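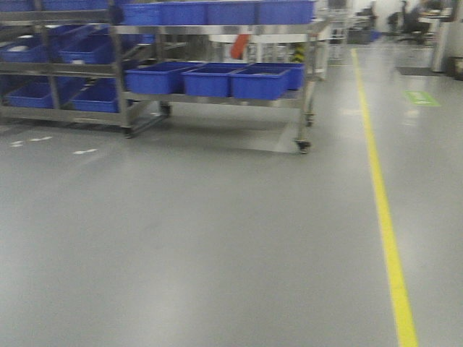
Where do empty blue bins go at the end of a shift?

Back on the rolling carts, open side up, with nothing left in the bottom. The carts then go back on their own side of the yellow line.

That question came up more than any other after the October changes to the parts area at Plomska, so this item goes over the whole arrangement again. Most of it is the same as what was read out at shift change. A few points have been added where people asked for more detail.

The old gray totes are gone. They came in three depths and two of them didn't stack with the third, and the lids had mostly disappeared. We kept 9 for the paint store and sent the rest to recycling. In their place we bought 112 blue bins from Puvberg, all open-topped. The color means "in use for parts" and nothing else. Please don't take one for rags, lunch, cable ends or sweepings. Trash and sweepings go in the drums by the loading door, as before.

The carts

The steel carts came from Ferri and replace the fixed racks along the wall. They're on casters, so they can be moved to the tables when a job needs a lot of parts and moved back afterward. Push from the end with both hands on the upright. Don't pull a loaded cart behind you, and don't steer it by a bin. Two people should move any cart that has filled bins on the top level.

Heavy parts go on the lowest level. Brackets, castings and anything in solid bar belong there. The middle level is for general parts and the top is for light items and empties. The limit for a single bin is 70 pounds, but very few of us should be lifting that much alone. If you have to brace your knee against the cart to get a bin out, it's too heavy, and the parts should be split between two bins.

Put each bin square on the rails. A bin set at an angle will hold, but the one next to it won't fit properly, and the next person ends up shifting both. Label cards go on the end facing the table. Blank cards are in the drawer under the phone. Write the part number first and the quantity second, and take the card off when the bin is emptied. Old cards left on empty bins caused most of the wrong picks in the last stock check. We counted 1,506 pieces in that check and had to go over the fasteners twice because the cards and the contents didn't agree.

The yellow line

The line was repainted when the floor was recoated. The strip along it is a walkway and has to stay open at all times, including during deliveries. Carts, pallets, hand trucks and trash drums all stay off it. If a delivery can't be put away immediately, park it by the loading door and tell the shift lead. Don't leave it in the walkway with a note on it.

The new floor shows tire marks more than the old one did. Clorkness floor cleaner is in the cleaning closet, and it should be mixed according to the chart on the inside of the door. Use the flat mops, which are marked for this floor. Wire brushes and scrapers will take the finish off. If something is stuck down hard, leave it and report it.

The steel tables

The tables are shared, and the rule is that they are cleared between jobs. Parts that belong to a job go back in their bin. Parts that don't seem to belong to anything go in the tray at the end of the first table, and Ermanno Marchetti sorts through the tray every morning at 7:30. He has asked that people stop guessing and dropping stray pieces in whichever bin looks close. A small part in the wrong bin takes much longer to find than one in the tray.

The blue blocks are the pieces that go missing most. They are close to the color of the bins, and one left in the bottom corner is easy to overlook. Tip the bin toward the light before you put it back as empty. On the tables, stand the blocks with the knob up. They're easier to pick up that way and they don't roll under other things.
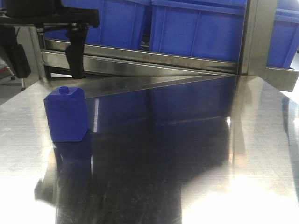
A blue block standing knob up on one of the steel tables.

Wipe the tables down along the grain with a soft cloth. The surface already has scratches from normal use and those are not a problem. Deep gouges are, because grit collects in them and marks the parts. Don't drag castings across the steel, and don't use the tabletop as a cutting surface. Cutting is done at the bench in the back, where there is a board for it.

If you spill oil, wipe it up before it gets under the raised edge. Cleaning behind there takes a thin brush and a fair amount of patience. Two brushes are kept on the hook beside the sink. Please rinse them and hang them up again.

End of shift

Allow ten minutes. Clear the tables first, then return the bins, then move the carts back. Doing it in the other order means walking a cart over twice. Check under the carts for dropped hardware before you move them. A single washer under a caster will stop a loaded cart dead, and it can also chip the floor.

Carts don't need to go back in a particular order, but each one should have enough room around it for a person to reach the lower level from the front. If a caster squeaks, wobbles or won't turn freely, hang a red tag on the upright and leave the cart where it stands, as long as it's clear of the walkway. Ornella Bianchini has the spare casters and the wrench that fits them.

Cracked bins should be set beside her desk with a strip of tape across the crack. Don't try to repair them with glue. We have a few in reserve and can order more in small numbers.

Still to come

Label holders that clip over the rim are on order. When they arrive, the cards will move from the bin ends to the clips, and the drawer of blank cards will be replaced with a smaller size. Use up the current ones first.

There have also been requests for a second stray-parts tray at the far table and for a hook to hold the cloths. The tray is approved. The hook depends on whether we can drill that wall, and Ornella is finding out. Other requests can be written on the sheet outside the break room or given to her directly before 3:00 in the afternoon.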